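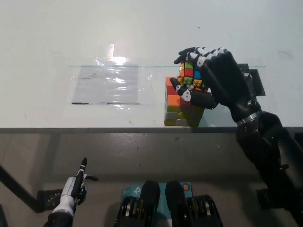 The Treltberg Stacking League is a yearly robotics competition for school and college teams, held in the town of Treltberg and run by the Seixas Technical School together with a number of neighbouring schools and clubs. Teams prepare a robot with one or two jointed hands to pick up small coloured cubes from a table and build them into a stack, with no help from a person once the round has begun. The league is best known locally for its long and rather sociable final day, and for the great patience it asks of everyone who takes part in it.

History

The league grew out of an evening class at the Seixas school, where students had been given a pair of robot hands to work with and very little in the way of instructions as to what they might do with them. Picking up cups was tried first, then spoons, then a set of children's building cubes that had been lying in a cupboard, and it was the cubes that stayed. They were cheap, they could be dropped as often as one liked, and a passer-by could tell at a glance whether things were going well.

A friendly match was soon arranged with a club from Wedel, which brought its own table and, as older members still like to recall, its own cake. The Wedel club won the match by a single cube. A return match followed in January of the next year, and a college team from Ikier asked to join in, which meant that proper rules had to be written down for the first time. The first rule book was four pages long. The present one is a good deal longer, most of the extra pages dealing with what is and is not a stack.

The edition held on Wednesday, April 17, 2019, was the first to fill the main sports hall at Seixas, with 332 students entered and 48 teams on the floor. It is also remembered for a power cut shortly before lunch, during which several teams left their robots holding a cube in mid-air and went off to have soup.

The task

A round takes place on a plain white tabletop. The cubes are made up of small square pieces in several colours, and many of them have raised studs on their faces, so that they look rather like toy building bricks. The studs are helpful in one way and a nuisance in another. They give the fingertips something to hold, but a cube that is set down slightly askew will rest on the tops of the studs below and rock gently from side to side, and the next cube to arrive will often bring the lot down.

The robot must lift each cube, carry it over the stack and let it go. Teams quickly find that the letting go is the hard part. A hand can squeeze a cube quite firmly without harm, but when the fingers open they tend not to open all together, and the last finger to leave gives the cube a small push. A great many of the evenings spent at club meetings are taken up with this one small push, and with the various ways people have thought of to be rid of it. Some teams open the thumb first and draw the hand straight upwards. Others lower the cube until it touches, wait a moment, and then loosen the grip a very little at a time. Both ways have won the league, and both have their loyal supporters, who can be heard discussing the matter at some length over tea.

Hands and equipment

Teams may build their own hands or use bought ones, and the rules are fairly relaxed on the point. The hand must have at least two fingers and a thumb, and it may not use glue, suction or magnets. Hands with four fingers and a thumb are the usual choice nowadays, although a three-fingered hand from Ikier, known to all as the Heron, did very nicely for several years running.

Most robots have a right and a left hand, and the question of what to do with the one that is not holding anything has kept many teams busy. It may steady the stack, but it may not hold a cube in place once the time is up. A good many teams prefer to keep the spare hand down below the level of the table and well out of the way, where it can do no damage. Beginners are generally advised to do the same until they have the first hand working as they would like.

Scoring

Points are given for each cube that is still standing when the judges reach the table, with extra points for height and for matching a colour order that is drawn from a hat on the morning of the final. A cube that falls may be picked up and used again, provided the robot does it by itself. The highest score so far is 604, reached by a team from Wedel, and the second highest, 534, belongs to the hosts, who have never quite got over it.

Judges carry a small spirit level and a ruler, and they are asked to walk softly.

Teaching and club life

At Seixas the league is part of the second-year course, and students who take it are marked on their notebooks as well as on their stacks. The notebook is meant to record every attempt, including the failed ones, along with the grip used, the speed of the arm and anything else that seemed to matter at the time. Former students often say that they learned more from reading back through these pages than from the final itself, and several of the older notebooks are kept in the school library, where newcomers are warmly encouraged to borrow them.

The clubs in Wedel and Ikier meet in the evenings and welcome complete beginners. A new member usually starts by moving the fingers one at a time, then learns to close the whole hand on a soft ball, and only then is let loose on the cubes. Members are fond of saying that the first cube takes a month and the second takes an afternoon, which is a slightly hopeful way of putting it, though there is some truth in it too.

Related events

A smaller league for younger pupils uses larger foam cubes and a simple two-fingered hand worked by a hand-held controller. It takes place in the same hall on the day before the main final, and the winners are invited to draw the colour order from the hat.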